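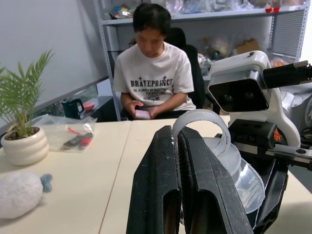 In June I visited the open day of Kovberg, a company that teaches robot arms to do small work on a table. I had read many articles about such machines and I expected a show, with loud music and a presenter. There was only a room with shelves full of bagged parts, a kettle, a potted palm, and two arms at work over a cream-colored table.

I want to argue that more companies should open their doors in this way. At the big fair in Pirnis I saw robots that moved quickly and never failed, and I learned nothing from them. At Kovberg I watched a black gripper hold one thin ring of frosted plastic, and I understood in a minute why this work is difficult. The material is clear, it bends, and it shines under the lamps. A child of 3 would manage it without thinking.

The guide told us that they had repeated this task 974 times before our visit, and that the last 43 attempts were the first ones she was willing to show to strangers. I respect this very much. When a company gives me only its best result, I cannot judge if the machine would be useful in my own workshop in Grasach, where we sort plastic lids by hand and the light is bad.

Some visitors were disappointed. A man from Thampi complained that he had traveled nearly 2 hours to look at something slow. I do not agree with him – slow is what I came to see. If we are asked to accept these machines in our work, we should be allowed to stand near them on an ordinary day and ask simple questions.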